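Print this article | E-mail to a friend

In defense of the junk drawer

I moved house in August, and every friend who helped me unpack had the same advice: this time, get organized! Buy the little trays! Label things! One of them sent me a link to a Skuveck drawer set, 11 pieces, and I got as far as putting it in the cart before I came to my senses.

I like a messy drawer. I like opening it for a pair of scissors and finding the birthday candles (and the spare key, and a coupon that expired two winters ago).
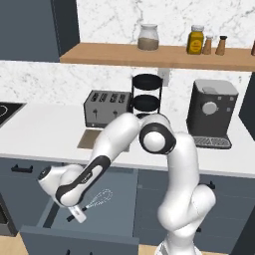 My neighbor Rosimeire Prado thinks I'm nuts. She spent 400 dollars having her kitchen done over by Provalari, and now every spoon has a slot. It's gorgeous, I'll give her that. But she stood in front of it for a good long while last month trying to remember which slot was for the bottle opener, and I'd already found mine, under the rubber bands.

What bugs me is how tidying turned into homework. My mother raised four of us with one drawer for string, stamps and everything else, and I can't remember her ever feeling bad about it. Now there are 20-minute videos on folding dish towels, and I've watched them, and I felt worse after every one. 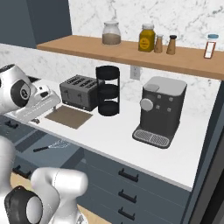

I'm not arguing for filth, mind you. I wipe things down, I take out the trash, I even own a vacuum. And I do get the appeal of a clear surface. Give me a bright white counter with a four-slot toaster on it and a square brown mat and I'd be perfectly happy to make breakfast there. I just want the drawers underneath left alone – stuff them with whatever you please, shut them, go live your life.

So no, I didn't buy the trays. I spent the money on a very nice lunch, and Rosimeire came along and picked the dessert.

E-mail this article | Print

Recent columns
Why I still write checks
200 houseplants is too many
My week without the Flidomus app
Lunch in Ninh, with cousins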